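Robot Learning Laboratory, Handout 4
Collecting demonstrations for the grasping exercise

Please read this handout before you come to the laboratory. It covers the recording of examples. Training is the matter of Handout 5, and we will not touch it in this session.

1. What is an example

In this course, one example (we also say one episode) is a complete recording of the arm doing the task one time, from the start pose to the release of the object. It contains the pictures of the wrist camera, the joint positions, the opening of the gripper and the command which the operator gave at each moment. All these streams carry a time stamp. If one stream is missing, the episode cannot be used, even if the motion itself was very nice.

The learning system does not know our intention. It sees only pairs: what the camera and joints reported, and what the operator did next. When you hesitate for three seconds above the object, the system learns that hesitating is part of the task. Many students are surprised by this in their first data set.

2. Before recording

Work in groups of 2. One person drives the arm and the other one keeps the log. Change the roles after each block of episodes.

Start the Rudix recorder and wait until all streams show green. Then open and close the gripper one time with nothing in it, and look if the curve in the recorder follows. Clean the wrist camera lens with the dry cloth only. Write the name of the object set in the log; this term we use the set called Fetow, which has cups, tubes and some containers with unclear walls.

Do not move the lamps. The last year's data set, Skokum, has 507 episodes, and a part of them was recorded with a different light from the rest. It was possible to train with it, but the results in the afternoon were always worse than in the morning and we needed a long time to understand why.

3. The grasp

Bring the gripper to the object at an even speed. Close it until both fingers touch the wall, then a little more, and stop. With soft plastic the correct force is smaller than you expect. A cup which becomes oval in the fingers is held too strongly.

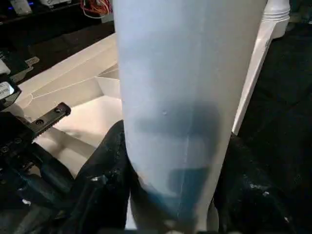 Translucent objects need special attention. The wall lets through some colour and shadow from what is behind it, so the same object can look quite different after you turn the wrist by a few degrees. Depth values on such a surface are often wrong or missing. For this reason we ask for more episodes with these objects than with the others, and from more directions. Vary the height of the grasp also. If every group takes the object near the base, the model will have no idea what to do when the base is hidden.

Please keep in mind that a held object covers a large part of the wrist camera's view. During the carrying you will see little of the target place in this camera. Use the side view on the monitor for this part, but do not lean over the table to look with your own eyes. The model cannot lean, and it should receive the same information that you used.

4. Keeping or rejecting an episode

Keep an episode with a small mistake that you corrected. If the first grasp slips and you come back and take the object again, this is valuable, and you mark it "R" for recovery. Reject an episode if a hand enters the view, if the recorder reports lost pictures, or if you stopped the arm with the red button. Mark rejected episodes "X", but do not delete them. We want to count them later.

A failed episode, where the object falls and cannot be reached, gets the mark "F". It stays in the set, in a separate folder.

5. Amount and delivery

The whole class should reach almost 1,000 kept episodes by the end of August. Quality comes first, so a group that delivers fewer but clean episodes will not lose points.

Copy your folder to the Chisholm server before you leave the room, together with the log as a plain text file. The log has one line for each episode: number, object, start position, mark, and a short remark if necessary. Check that the last number in the log and the last number in the folder are equal.

For the next session, bring one episode of your own which you find difficult to judge.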